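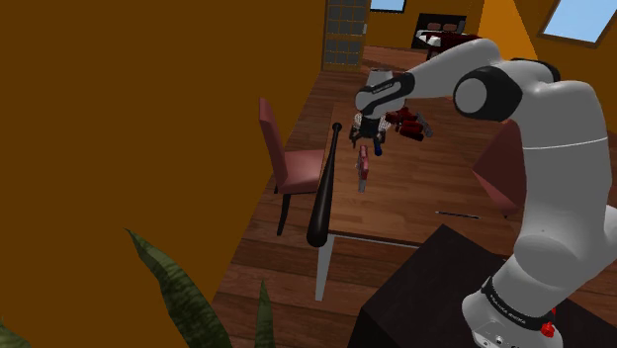

Tasters wanted for Trangate's supper trials

I run Trangate, a small restaurant up a side street behind the bus station, and before the new menu goes up in March I'd love a few hungry people to come and eat it first. We seat 13 at a push, so it's a cosy sort of evening (bring a jumper, the door sticks).

You'll get 5 small courses. There's a smoked leek tart I'm very proud of, a lamb dish we call Lamik after the village where I first ate it, and a miso custard from the Tsuji cookbook that I've fiddled with far too much - my kitchen team are sick of it. Drinks are water, squash or a glass of the house red.

What I need back is your opinion, in plain words. There's a short form after each plate and a natter with me at the end. Please don't be polite! Last spring we had 200 forms in, and the most useful one just said "too much dill, chairs are hard".

You don't need to know anything about food. I'd like fussy eaters, big eaters, people who normally go for chips. You do need to be over 18 and free from 6.30pm until 9.30pm. We can manage vegetarians, but the kitchen is full of nuts and shellfish, so sadly it isn't safe if you're allergic to either.

Supper is free and I'll add a voucher for Fluster, our coffee hatch next door.

To put your name down, pop in or leave a message on extension 344. Tell me what you hate eating and which evenings suit you.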